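Let the Minor Characters Stay Minor

I have been reading fan fiction for longer than I have been writing it, and English is the language I do both in, although it is not my first. So please forgive me if I am too direct. I think we are giving too many side characters a tragic past.

The story that made me think about it is a long one, 23 chapters, set in the world of the Treloar games. The author writes well. The plot is clear: the harbor city of Stunda is sinking, and two sisters must bring the bell back from the north. I was very happy with it until chapter nine. Then the man who sells them rope received a whole chapter about his dead brother. In chapter ten the ferry woman had also lost somebody. In chapter twelve it was the cook.

I understand why this happens. In the games the rope seller has only 2 lines, and readers love him for these lines. When we love a character we want to give him something, and the easiest thing to give is pain. But his charm was that he talked about rope when the world was ending. After the chapter about his brother I could not laugh at him anymore, and the author did not use the brother again.

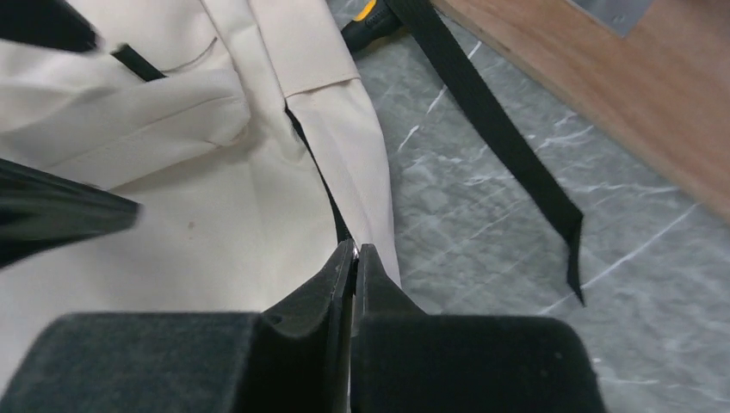

Leandro Moya wrote to me, after I posted a shorter version of this on the forum in May, that I was asking writers to be lazy. In his opinion a person who appears in a story deserves to be a whole person, and the games already treat these people like furniture. "If fan fiction doesn't give them a life, who will?" he asked.

It is a fair question and I thought about it for several evenings. I agree that the rope seller should be a person. But a life is also what a man eats, which customer he cannot stand, whether he cheats at cards. Moushumi Fakir has a short piece called Dromidthorpe, only 1,461 words, where a gate guard complains about his boots from the beginning to the end. I know this guard better than I know some of my cousins. He has no dead brother, or if he has, he did not mention it.

There is also the matter of the main story. While we were with the cook, the sisters stood in the snow and waited for over three chapters. I checked the comments and many readers were asking about the bell. When the author returned to it, the best scene, the quarrel on the ice, was finished in half a page. I would gladly exchange the cook's childhood for a longer quarrel.

I do it too, I must admit. My own unfinished story has a postman with a burned village behind him, and last week I took the village out. Now he is afraid of geese, and I am writing his second scene.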